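Progress report no. 5 – two-arm sorting bench, Brolow site
To: Gilles Charpentier
From: Fiona Kinnear
2022-07-10

Gilles – quick one before the funding call. Costs are in the spreadsheet, not repeated here.

## Where we are

Bench has been going since April. Handles the small mixed stuff that used to go to the hand table: soft toys food, socks, odds and ends, into the plastic baskets. Logged picks to end of last week 3,068. Target for the period was 1,000 so we are well over, but a lot of those are the same easy items again and again. Elias wants them weighted by difficulty next time and I agree.

Hard items in baskets are fine. Low walls help. We tried the taller Hamano tubs and the fingers kept catching the rim, so back to the low ones.

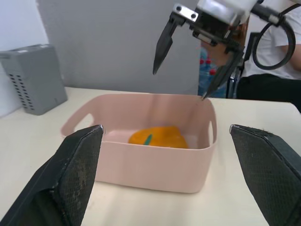
Finger pads are wearing quicker than Ristska quoted. Ermira has asked them for a price on a box of 30 and a straight answer on how long a set should last. No reply yet, will chase.

## Socks

Slow. Picking up is ok, the trouble is getting one flat enough to tell the heel from the toe before it gets folded. Current method is grip both ends, pull tight, then lay down. Costel changed the pull force twice this month. Too soft and it sags, too hard and one side lets go. Still needs a person close by for these and I wouldn't promise otherwise before the next report.

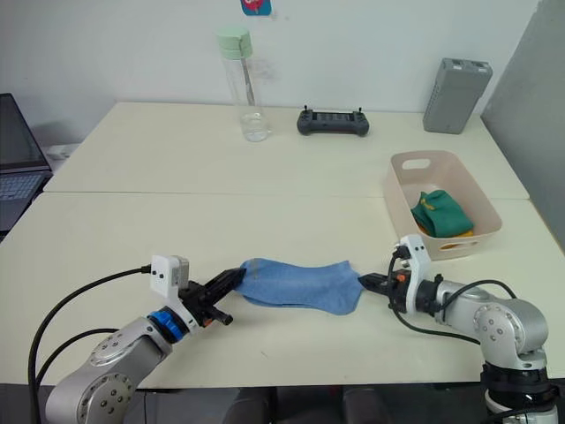 ## What it means for staff

- No hours cut. Hand table people now rotate through the bench, five trained so far.
- Less bending and reaching, everybody says so. More sitting and watching, which some don't like. Ermira gets bored stiff by the afternoon and has said so in writing.
- Job titles havent caught up. People doing bench work are still paid at the sorter rate. Needs a decision from your end, it was raised in April as well.
- Costel is the only one who can reset an arm properly. Bad when he's on leave. Elias is learning.

## Next

- Pads: order once Ristska answers, otherwise try Sitthichai
- Second person trained on resets
- Short written guide for the bench, Ermira drafting
- Pay rate – waiting on you

Fiona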